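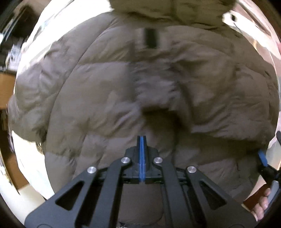 5/3/10 - Folding and packing, puffy down jackets

Quilted down does not want to be folded. It wants to be a pillow, and it has more patience than I do.

Tried the Halvorsen fold first: sleeves across the front, bottom third up, hood down last. Measured 527 mm on the long side, for a carton that takes 500. Sat on it. Still 527 a minute later, so that's my weight ruled out as a variable.

Second try, rolled from the hem toward the collar, pressing the air out one row of baffles at a time. Got under 500 on 4 attempts, then lost one while reaching for the tape.

Esther Massawe thinks we should close the zipper before folding, as they did at Tellside in April. I had been leaving it open to let the air out. Will try hers tomorrow and be gracious if it works.

To do:

- ask Mamura for the deeper carton
- second scale reading, 1,387 g with carton looks high
- find the good tape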